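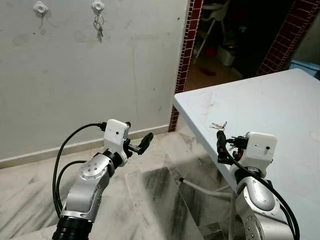 Pullum 2.1 review (Android)

Pullum is a mobile strategy game from Hyvönen, a small studio whose earlier release, Flimard, was a turn-based tile game. Pullum runs in real time on a hex map and mixes base building with lane defense. I tested it on a mid-range phone with a 144 Hz screen and on an older tablet. Account level at the time of writing is 70.

Performance

The frame rate is capped at 60 by default. The cap can be lifted in the settings under Display, Advanced, and the change takes effect after a restart. With the cap off, the phone held its full refresh rate on the world map and dropped during large sieges, mostly when more than two players had towers firing in the same lane. The tablet stuttered on the world map regardless of settings. Lowering shadow quality made no visible difference there. Turning off weather effects did.

The install size after all map packs is 1742 MB. Map packs can be deleted one at a time, but the game downloads them again if an alliance event uses that region.

Controls

Tap to select, drag to set a path, hold to open the build wheel. The build wheel has a short delay that cannot be changed. On the phone, the two lower slots of the wheel sit under the thumb and are easy to hit by mistake. Left-handed mode mirrors the wheel but leaves the chat button where it was, so the two overlap in landscape view. A Bluetooth controller is detected and works in menus only.

Economy

There are four resources and one paid currency, Atex. Atex shortens build timers and buys cosmetic banners. It cannot buy troops directly, though shorter timers amount to much the same thing past level 40. Daily quests pay out enough Atex to finish one long upgrade a week. The December event shop was priced above that level, and I did not complete it without paying.

Matchmaking uses base power only and ignores tower level. A player who puts everything into towers will meet weaker opponents for a long time. This was reported on the forum before the last patch and is still present.

Sound

Separate sliders for music, effects and voice. Muting the game does not mute ads.

Scores

Performance: 7/10 on the phone, 4/10 on the tablet
Controls: 6/10
Economy: 5/10
Sound: 6/10

Pullum is free to download. Cloud saves need a Hyvönen account, and Flimard accounts carry over with the same login.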